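Keeping Time Records in a Small Workshop

Most small shops start out with hours written on whatever is closest: the back of a job sheet, a strip of masking tape on the bench, a text message sent at 6:30 in the evening. It works while there are two people. Once a third person starts, and one of the three is part-time, the owner ends up spending an evening before every payday trying to work out who was in and when.

The tips below are for shops and commercial kitchens with fewer than 40 people on the payroll. They apply whether you keep time on paper, on a spreadsheet or with a program.

Put the sheet where people walk past

A time sheet in the office gets filled in from memory. A time sheet by the door they use gets filled in on the way through. Hang a clipboard at shoulder height next to the coat hooks and tie a pen to it with string. If you use a tablet or a wall clock, mount it in the same place and run the charging cable down the wall so it can't be unplugged for the radio.

In a kitchen, keep it away from the dish area. Steam curls the paper and wet hands smear the ink. A plastic sleeve over the front page helps, and a pencil writes on damp paper better than most pens.

Use one line per person per day

The simplest layout has five columns: name, start, break, finish, initials. Leave out totals. People add wrong at the end of a shift, and then you have a total that doesn't match the times and no idea which one to believe. Do the adding yourself, all at once, with a calculator or a spreadsheet.

Write times on the 24-hour clock if anyone works past noon. An entry that says "7 to 7" can be read more than one way.
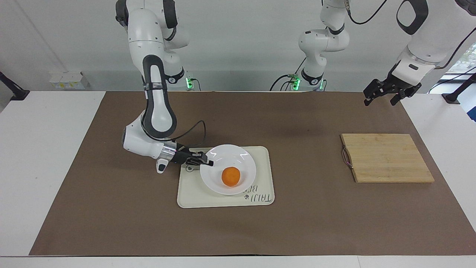 Right gripper at the rim of a plate.

Decide on rounding and write it down

Some shops round to the nearest 5 minutes and some pay to the minute. Check the rules for your state before you choose. Whatever you settle on has to go both ways, so that a person who clocks in early gets the same treatment as one who clocks in late. Put the rule in a sentence at the top of the sheet. Callum Kinnear at Brornbridge, a cabinet shop, had his printed on the sheets themselves and says the arguments over short minutes stopped within a month.

Keep leave on a separate page

Vacation, sick days and unpaid time should not be squeezed into the margins of the time sheet. Start one page per person at the beginning of the leave year. Across the top, write the days they are owed. Each time a day is taken, write the date, the type of leave and the new balance. Use ink, and cross mistakes out with a single line so the old figure can still be read.

Half days cause more trouble than anything else on this page. Decide whether a half day is a fixed number of hours or half of whatever that person would have worked, and stick to it.

For a wall planner, give each person a color and use removable dots. Dots can be moved when plans change. Marker can't, and by June a planner done in marker is hard to read.

Ask for leave requests in writing

A slip of paper is enough. It needs a name, the dates and a signature from whoever approves it. Senga Laing runs the prep kitchen at Wandlow and keeps a shoebox with a slot cut in the lid for them. She empties it at 3 p.m. and returns the slips, signed or declined, before people go home. Requests made out loud across a busy kitchen don't count there, and new hires are told so when they start.

Staple the approved slip to the person's leave page. When someone remembers being given a day that isn't on the planner, you can look.

Check the sheets before the pay run

Go through the sheets the afternoon before you do payroll, while the people who wrote them are still in the building. Look for:

- a start time with no finish time
- a break left blank
- two entries in the same handwriting under different names
- a day marked as worked that is also down as leave
- overtime that has no initials beside it

Circle anything odd in red and take the sheet to the person. Don't fill in a missing time yourself, even when you are sure of it. Have them write it and initial it.

Moving to a program

If you decide to go from paper to software, run both for two pay periods. It is tedious, but differences show up that you would otherwise hear about as complaints. Most turn out to be break rules that were set up wrong on the first day.

Start with names, pay rates and leave balances. Old time sheets don't need to be typed in. Ewan Ogilvie tried to enter a full year of them at his machine shop and gave up after 1,000 lines; the boxes went up on a shelf instead, and he has pulled one down perhaps twice.

Before paying for anything, see whether it can export to a plain spreadsheet file. If it can't, you will be copying figures by hand when you change programs. Ask too whether it will run when the internet is down. A shop in a metal building with poor signal may be better off with a desktop version and a backup on a USB drive.

Give each person their own code or card. A shared code saves a few minutes at setup and makes every record after that doubtful.

Storing old records

Federal and state rules set how long payroll and time records must be kept, and they differ, so go by the longer one. File by pay period and not by person. Bundle each period with a binder clip, put the date range on a sticky note on the front, and stand the bundles upright in a lidded plastic tote. Cardboard on a concrete floor takes up damp. If concrete is all you have, set the tote on a couple of scrap boards.

Mark the outside of the tote with the year it can be shredded.

Related tips
Labeling Shelves So the Labels Stay On
A Simple Sign-Out Board for Shared Tools
Shift Handover Notes for Small Kitchens
What to Keep in the Petty Cash Tin
Drying Out a Damp Filing Cabinet
Choosing a Wall Clock for a Dusty Shop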